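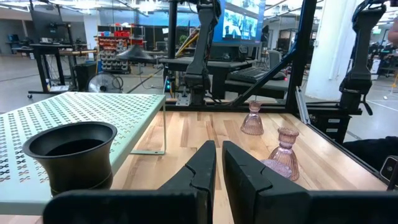
Two gripper fingers, two pink glass candle holders, and a tabletop for them to share.

WHO TELLS A ROBOT TO BEHAVE?

You have rules. Shoes off in the hall, no running with scissors, no feeding peas to the dog. Robots have rules too, and theirs are longer. The rule book at the Prullov workshop has 149 of them, and one is entirely about where you may put your sandwich.

Some rules are for the robot and some are for the people. The people need more.

Rule one: know where the stop button is

Every robot arm at Prullov has a big stop button. Press it and the arm stops moving. You don't need to ask permission first, and you don't get told off if it was a false alarm. Sheila Crabtree, who looks after the rule book, has pressed it for a wasp.

New people learn where the button is before they learn where the biscuits are. Some of them find this hard.

Rule two: mind the gap

A robot arm can be strong without knowing that your elbow is an elbow. So there is a line on the plan of the workshop showing how far each arm can stretch, and when the arm is working you keep yourself on the other side of it. If you need to move something on the table, you stop the arm, wait until it is still, and then reach in. Shouting "I'll be quick!" does not count as stopping the arm.

Rule three: go gently

How hard should a robot squeeze? It depends on what it's squeezing. A tin can put up with a fair bit. Glass can't, and it lets you know by becoming lots of smaller pieces of glass.
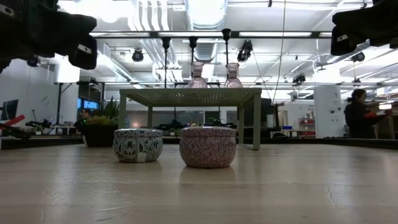 For this reason every new object gets its own line on a chart, with the hardest squeeze allowed written next to it. The chart is called the Lovero list, after the first person to break a jug. The robot starts with a squeeze softer than it needs and works up a little at a time. If the thing slips, that's fine. It was only just above the table. Lifting it high comes later, once the robot has earned it.

You can try this at home with a plastic cup. Hold it as lightly as you can without dropping it, then put some water in and try again. Do it over the sink.

Rule four: write it down

When something goes wrong, it goes in the book. Nobody likes this rule — grown-ups are especially bad at it — but it is how most of the other rules got there. In August a robot put the same spoon in the same wrong place 16 times. Someone wrote it down, someone else read it, and they found that the spoon's place had been typed in wrongly. The robot had done precisely what it was told.

Rule five: check it again tomorrow

A robot that was safe yesterday might have a loose screw today. Each morning at Prullov there is a list of 28 checks. Are the cables tucked in? Do the fingers open and close properly? Does the stop button still stop things? Yes, you test the button every single day, even when it worked the day before.

Who makes the rules?

Mostly people who have seen something go wrong, or who are good at imagining it. They argue for ages about single words. "Near" is a terrible word to put in a rule, for instance. How near is near? Sheila prefers a number and a tape measure.

If you were writing rule 150, what would it be? Remember that the sandwich has already been dealt with.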